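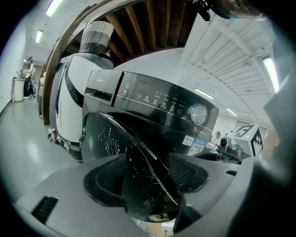
The Long Wait in Tillberg

17 Feb 2020

The van maker Nernetti still owes money to most of the people who helped it build its first van. Some of them have a plant in the same town. A few share its parking lot.

Nernetti filed for bankruptcy protection last April, after a funding round fell through and its main lender declined to extend a credit line. The company had planned to sell a small electric delivery van to bakeries, florists and city governments. It had a working prototype, a long list of reservations and 360 employees. It did not have a van in production.

What happens next depends on a plan that creditors will vote on this spring. Under the proposal, a parts company called Pusik would buy the factory lease, the tooling and the designs. Unsecured creditors would receive 25 cents on the dollar, paid out over five years. Employees owed back wages would be paid first, up to the legal limit, and would join the unsecured group for anything above it.

The building itself is older than anyone's claim on it. It went up in 1877 as a carriage works, then made wagon axles, then truck bodies, then nothing for a long stretch. Nernetti moved in with a state grant and a ten-year lease, replaced the roof and poured a new floor at the north end for a paint line. The paint line was delivered but never hooked up. It is now listed among the assets, still in crates, and two equipment dealers have filed competing opinions on what it is worth.

The largest trade creditor is Zaidi, which made the battery packs. Zaidi shipped the first batch on normal terms, with payment due in sixty days. When that date passed, it agreed to a longer schedule and shipped a second batch. By the time of the filing it had stopped taking on new Nernetti work and laid off its night shift.

Battery packs are hard to sell to someone else. Zaidi's were shaped to fit under one floor in one van, with mounting points that match nothing else on the market. The company has taken some of them apart for the cells. The rest are in storage, and the storage costs money too.

Smaller suppliers have had fewer choices. A shop that cut seat frames had bought a second press for the Nernetti job with a bank loan, and the loan payments did not stop when the orders did. A wiring harness maker accepted Nernetti shares in place of part of its bill in the last months before the filing. Those shares will be canceled if the plan is approved.

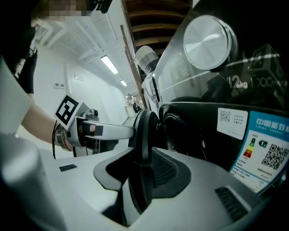
Customers in Line

Then there are the people who put down deposits. Nernetti took them through its website, and the form described each one as fully refundable. It did not say the money would be held in a separate account, and it was not. The deposits went into the general operating fund and were spent along with everything else.

Bankruptcy law gives some priority to consumers who pay in advance for goods they never receive. The protection has a cap, and it is meant for personal and household purchases. Most of the Nernetti reservations came from businesses. A bakery that reserved four vans is treated much like the seat frame shop, and it will be offered the same 25 cents.

Pusik has offered something on top of that. Anyone who held a reservation could apply the full amount of the original deposit to a van, if Pusik builds one. The offer would be good for two years after the sale closes. Pusik has not said when production might begin, and the plan does not require it to begin at all.

That gap is the main objection from the other creditors. A credit toward a van costs Pusik little if no van is sold. Several of them have asked the court to make the company set aside cash against those credits, or else raise the payment to everyone. Pusik's lawyers replied in writing that the price is final and that the only other choice is a liquidation, where the estimated return is far lower.

Liquidation estimates are always argued over, and this one depends heavily on the crated paint line and on the value of the designs. An electric van that has passed some of its safety tests is worth more than a drawing. How much more is a matter of opinion, and three experts have been paid to give theirs. Their fees come out of the estate ahead of the suppliers.
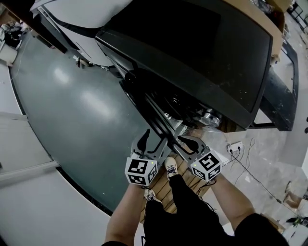 One supplier said the vote would probably come down to exhaustion, and that a small check with a date on it was easier to plan around than a bigger one without. The same supplier intends to vote yes, and has told Pusik that any future orders will be cash in advance.

Ballots go out once the judge signs off on the disclosure statement. The plan needs a majority of the creditors who vote in each class, and those in favor must hold at least two-thirds of the dollars owed. With a claim as large as Zaidi's, the second test can't easily be met without it. Zaidi has not said which way it will go.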